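The arm finally has a home

So the Trindade build has moved out of my spare bedroom and into the shared workshop, and I have to say, my knees are thrilled. No more crawling under a bed to find the power strip! It took me three trips and one very patient neighbor with a hatchback.

For anybody new here: back in April I bought a secondhand arm with money I had set aside for a kitchen floor. The name Trindade is what I call the whole setup, arm plus tables plus software, because it needed a folder name on my laptop and that was the first word I typed. The software half is two programs I wrote myself. Stallix plans the moves. Worier sits on top and frets — it checks every move before it goes out and stops the arm if it doesn't like what it sees. Yes, I spelled it wrong. It's in 2000 lines of code now and it's staying.

The big job this month has been getting it to sort tableware by where things are, with me changing the layout between runs. Cups and bowls, all different colors, because I wanted the color part to be easy and the reaching part to be hard. Dalva Araújo gave me the green cloth for the tables (she had a whole bolt left over from a theater thing) and it has made a huge difference. The bare tabletops were so shiny that my color code kept finding bowls in the ceiling lights.
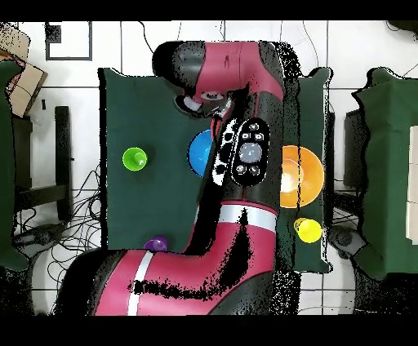 Anyway, reaching. Stallix is fine when everything is spread out in front of the arm, but it gets very silly about anything close to the base. It will fold itself up like a lawn chair to get to a cup it could have reached with one small turn. I spent an entire evening on this and ended up adding a penalty for big elbow moves, which I started at 885 for no good reason and walked down to 130. At 130 it picks the short way most of the time. Lower than that and it goes right back to the lawn chair.

Lucimara Lacerda thinks I should quit fiddling with penalties and just give it a handful of preferred poses to start from. She's probably right, and I'm going to try it, but I want one more week with my number first.

Still to do: a proper cable run (I know, I know), softer pads for the fingers, and some way to make Worier tell me which rule it tripped on. Right now it only prints "no." If any of you have used the Troltau finger pads, let me know how they hold up, please, before I order a set.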